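Ulletti Support Desk
Ticket category: Teleoperation and demonstration recording
Product: Ulletti two-arm bench, leader and follower set
Site: Flitden teaching laboratory
Opened by: Leena Riihimäki
Assigned to: Joni Karppinen
Priority: Normal
Status: Awaiting confirmation from customer

Summary of fault

Demonstrations of the sock task recorded by remote control cannot be replayed reliably. During replay the right follower arm closes its gripper before it has reached the sock. The left follower arm replays correctly in most cases. The operators report no difficulty while they are controlling the arms themselves.

Original report from customer

We are recording demonstrations of a sorting task in which socks are taken from the table, folded or rolled, and placed in a compartment tray. The operator holds the two leader arms and the two follower arms copy the movement. The recorded demonstrations are then used for training. Before a batch is released we replay a small number of recordings on the bench as a check, with the socks returned to their starting positions.

Of the last 8 recordings checked, 3 were satisfactory. In the remainder the right gripper closed early and either pushed the sock along the table or took hold of nothing. The error is most noticeable with the small socks. With the long socks there is more fabric to catch, and the gripper sometimes succeeds even though it has closed in the wrong place.

The operators have been asked whether they changed their way of working and they have not. The bench has not been moved. We restarted the control computer and repeated the calibration of both pairs of arms, with no improvement.

Please advise whether the existing recordings can be used. We have a delivery due to Aaltonen in October and would prefer not to repeat the whole set.

Leena Riihimäki

Log

Entry 1, Joni Karppinen

Ticket accepted. I have asked the customer for the following:

The recording files for two satisfactory demonstrations and two unsatisfactory ones.
The calibration files for both leader arms and both follower arms.
The version of the recording software in use.
A note of which operator made each recording.

The customer is asked not to repeat the calibration again until the present files have been copied. A new calibration overwrites the old one, and the older recordings can then no longer be compared with the settings under which they were made.

Entry 2, Leena Riihimäki

Files uploaded. Two of the recordings were made by Kwadwo Amegashie and two by Eetu Sjöberg. There is one good and one bad recording from each of them, so we do not think the operator is the cause. The software is the current Jesum recorder, installed by your own engineer.

I regret that the calibration files are those made after the fault was noticed. The previous ones were not kept.

Entry 3, Joni Karppinen

The files have been examined. The position values for the shoulder, elbow and wrist joints of the right arm agree with the commands in all four recordings. The calibration of the right follower appears sound, and the loss of the earlier files is unlikely to matter.

The difference lies in the gripper channel. In the two satisfactory recordings the gripper command and the joint commands carry matching time stamps. In the two unsatisfactory recordings the gripper command for the right arm is stamped roughly 400 milliseconds ahead of the joint commands. On replay the gripper therefore closes while the arm is still travelling.

This would not be felt by the operator. During live control each command is sent to the follower as soon as it is received, and the time stamp is not used. It is used only when the recording is replayed or prepared for training.

Could the customer please confirm whether the recorder was left running between sessions, or was closed and opened again each time?

Entry 4, Leena Riihimäki

I have spoken to both operators. Kwadwo Amegashie closes the recorder when he stops for a break. Eetu Sjöberg generally leaves it open and starts a new recording from the same window. Both have done the opposite on occasion. We do not keep a written record of this.

Entry 5, Joni Karppinen

Thank you. A test was carried out on our own bench. The recorder was left open, the right leader arm was disconnected and connected again, and a new recording was started from the same window. The gripper time stamps were then early on the right side. The offset stayed the same for the rest of the session and disappeared when the recorder was closed and opened.

The same test on the left leader arm did not produce the fault. The reason is being looked into and has been passed to the developers under a separate ticket.

Please confirm whether the right leader arm at Flitden has been disconnected during sessions.

Entry 6, Leena Riihimäki

It has. The right leader arm shares an outlet with the bench lamp, and the operators have been unplugging it when they adjust the lamp. I was not aware of this until today. I have asked that it should stop.

Entry 7, Joni Karppinen

The following procedure is recommended until a corrected version of the recorder is available.

1. Connect both leader arms and both follower arms before opening the recorder.
2. Open and close each leader gripper fully, one side at a time, and check that the follower moves with it.
3. Record a short trial in which each gripper picks up one sock and releases it. Replay the trial before beginning the session.
4. If any arm loses power or is disconnected, close the recorder, reconnect the arm and begin again from step 2.
5. Do not start a new recording from an open window after an interruption of any kind.

With regard to the existing recordings, it should not be necessary to repeat the whole set. The offset is constant within a session and can be removed. A correction script has been placed in the customer's download area. It compares the gripper and joint time stamps in each file, reports any difference, and writes a corrected copy. The original file is left unchanged.

Any file in which the offset changes part of the way through will be listed separately. Those demonstrations should be discarded and recorded again.

Entry 8, Leena Riihimäki

The script has been run on the full set. Most files were either unaffected or corrected. Two were listed as having a changing offset and have been withdrawn.

Corrected copies were replayed on the bench this morning with the small socks and the right gripper closed in the correct place each time. I should like to keep the ticket open until we have completed a full session under the new procedure.

One further question. Jouko Lehtinen has asked whether demonstrations given by hand, with the operator moving the follower arms directly, would be affected in the same way. We used that method for the first trials and some of those files are still in the set.

Entry 9, Joni Karppinen

Demonstrations given by hand are not affected. In that mode there is no leader arm and the gripper position is read from the follower together with the other joints, so that all values share one time stamp. The files may remain in the set. It is advisable to label them, however, as the operator's hands will be visible to the cameras and the movements are usually slower than those made by remote control.

Entry 10, Leena Riihimäki

Labels have been added to the files. The first full session under the new procedure began on Wed 30 August with Eetu Sjöberg at the leader arms. The trial in step 3 was recorded and replayed without fault before the session was started. The bench view from the session is attached, with a rolled teal sock in the tray and the right gripper over the small red one.
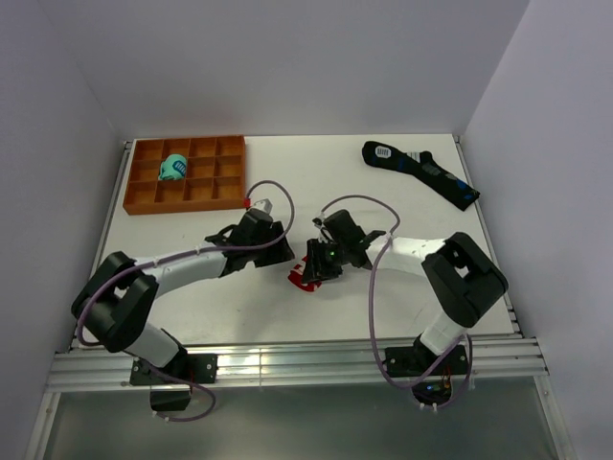 Jouko Lehtinen: Thank you both. I have one request concerning step 4. Our operators cannot always tell that a leader arm has lost power for a moment, particularly if the follower simply holds its position. Could the recorder display a warning and refuse to start a new recording until it has been reopened? I would also ask that the correction script remain available after the new version is issued, as we have older recordings in storage which have not yet been checked. I have no objection to the ticket being closed once the session files have been through the script.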